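旧衣循环与社区纺织品再利用项目年度进展报告

提交对象：Prornex公益基金会项目管理部
执行机构：Skestico社区发展中心
报告日期：2025年12月4日

根据资助协议的约定，现将本年度项目执行情况、经费使用情况、存在的问题及下一阶段工作安排报告如下。本报告所涉内容自三月项目启动之日起计算。
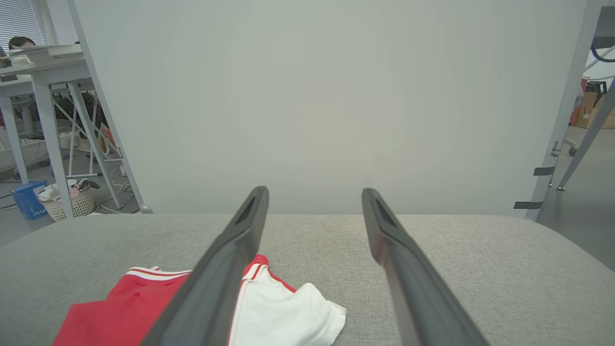
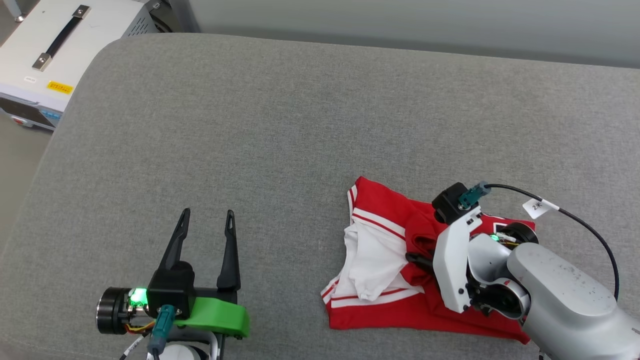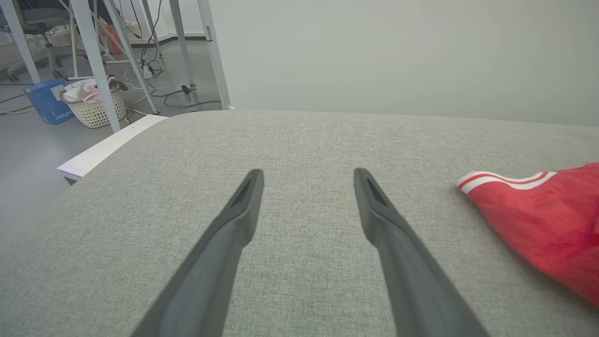

图1至图3：浅灰色软垫表面。

一、项目基本情况

本项目旨在建立覆盖四个社区的旧衣回收、分拣、修补与再分配体系，减少居民家庭纺织品的直接废弃，同时为有需要的家庭提供可继续穿用的衣物。项目由Skestico社区发展中心负责实施，项目主任为王思恩（Si-eun Wang），财务与合规事务由黄承佑（Seung-woo Hwang）负责。

协议确定的年度目标包括三项：设立固定回收点；完成4,000件衣物的接收与登记；开办面向居民的缝补课程。截至报告日，前两项已完成，第三项因场地原因有所延后，具体情况见第四部分。

二、主要工作进展

（一）回收点建设

四个社区的固定回收点均已投入使用。回收点选址以居民日常经过的位置为原则，其中两处设于社区服务站门厅，另两处设于居民活动室入口。各点均配有投放须知，列明可接收的品类，包括外衣、针织衫、童装、围巾及家用织物；内衣、枕芯和严重霉变的织物不予接收。

启用初期，投放须知仅张贴于箱体正面，误投情况较多。项目组于夏季重新编写须知，将不予接收的品类移至首行，字号相应放大，并在社区公告栏同步张贴。调整后，分拣环节退出的不合格织物明显减少。

（二）接收与登记

本年度共接收并登记衣物4,000件，达到协议规定的数量。每件衣物在登记时记录品类、尺码、面料成分（以洗标为准）和破损情况。洗标缺失的，成分一栏填写“不详”，不作推断。

登记工作最初采用纸质表格，由各回收点每周汇总后送交中心录入。该方式存在重复编号和字迹不清的问题，曾导致一个批次的记录需全部重新核对。自下半年起，各点改用Vuno登记系统直接录入，编号由系统统一生成，原有纸质记录已补录完毕并装箱存档。

（三）分拣与修补

衣物按状况分为直接再分配、修补后再分配和材料利用三类。条纹针织面料、带镶边的运动类服装以及浅色棉质衣物的修补难度相对较高，主要困难在于配线和配色。项目组已按常见色系整理了一套线样，供修补人员对照使用。

修补标准在执行过程中作过一次修订。原标准要求所有拉链损坏的外衣一律更换拉链，实际操作中发现部分外衣仅为拉头松脱，更换拉头即可恢复使用。修订后的标准要求先行检查链齿，链齿完好的只更换拉头，单件耗材成本因此下降。

（四）再分配

经社区服务站推荐并由本人确认，共有108户家庭在本年度领取了衣物。领取采用预约方式，各户可自行挑选，不设固定搭配。童装和冬季外衣的需求最为集中，入冬前后多次出现小尺码外衣不足的情况。

不适宜再穿用的织物交由Sauerland纺织材料处理厂作填充和擦拭材料使用，双方按批次办理交接手续，交接单由财务与合规部门保管。

三、经费使用情况

本年度资助款分两期拨付，均已按时到账。支出科目为场地与设备、人员津贴、运输、耗材及课程筹备五项，各科目支出均在批准预算范围之内。

运输费用在第三季度高于原定进度，原因是其中一个回收点门前道路施工，车辆需绕行并增加转运次数。该部分支出由同一科目内前期结余承担，未发生跨科目调剂。课程筹备经费尚有结余，项目组申请结转至下一年度用于原定用途，书面申请已随本报告一并提交。

全部原始凭证已完成编号，可供贵部随时查阅。

四、存在的问题

（一）缝补课程延后。原定教室因消防设施改造暂停使用，替代场地的供电条件不能满足多台缝纫机同时工作的要求。目前课程大纲和教材已经定稿，授课人员已经确定，待教室恢复开放后即可开课。

（二）季节性库存不均衡。夏季衣物接收量大而领取量小，占用了较多货架。现有库房的除湿能力有限，梅雨期间部分棉质衣物需重新晾晒和整理，增加了人工投入。

（三）领取后的信息反馈不足。领取家庭普遍不愿填写问卷，回收的有效意见偏少。项目组认为现有问卷篇幅过长，且部分问题涉及家庭收入，不宜继续沿用。

五、下一阶段工作安排

下一年度拟重点推进以下工作：在教室恢复使用后开办首期缝补课程，优先接收四个社区的居民报名；在夏季来临前与相邻社区协商临时存放场地；将问卷改为领取时的简短口头询问，由工作人员当场记录，删除与收入有关的内容；对登记系统中的品类代码进行一次清理，合并重复条目。

人员方面，拟增设一名兼职库房管理员，所需津贴在现有人员科目内解决，不另行申请追加拨款。

六、需请贵部协调或批复的事项

1. 课程筹备经费结余的结转申请。
2. 缝补课程考核时间的相应顺延。
3. 下一年度中期报告的格式是否沿用本年度模板。

以上事项请予审核。报告附件包括支出明细表、登记系统汇总表、修补标准修订稿及材料交接单复印件。

Skestico社区发展中心
项目主任：王思恩
财务与合规负责人：黄承佑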